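3.2 Color names and the sorting of ambiguous samples

The second part of the study asked whether speakers who learned their color words in two languages place the border between blue and green at the same point as speakers of one language. Participants were recruited in Korkell and in the smaller town of Drerkex, where many families use both languages at home. Each participant named 210 painted cards, shown one after another under the same lamp. The cards were presented in a new order for every person, and no time limit was given. The interviews were carried out by Adanech Gebremichael in October, and the answers were written down in the original spelling before any translation was made.

We use cookies to improve your experience on this site. By continuing to browse you accept our cookie policy. Accept | Manage settings

Earlier work in our group (Xue, the Nair word lists) had treated a name as correct when it matched the dictionary. We did not follow this practice, as the dictionary gives only one word for a large region which speakers divide in 3 parts. Instead we asked which objects a person would give as a good case of each word. A strong, bright green such as that of the cube in Figure 2 lies far from any border, and we expect little disagreement for it; the pink of the flat block in the same figure is a different matter, because the older speakers in Drerkex have no separate word for pink and call it by the name of a fruit, or simply "weak red". For this reason the pink cards were analyzed apart from the others.
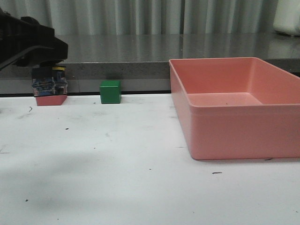
Figure 2. Saturated green and pink on a white surface.

Agreement between speakers was lowest for the cards between blue and green. Here the bilingual group used more names than the other group, and also changed their answer more often when the same card was shown again after 25 minutes. We do not think this is a sign of weaker knowledge — the same speakers were very stable for yellow and for brown. A similar effect was seen by Junhao Xue in the Drarisis interviews, although with a shorter list of cards.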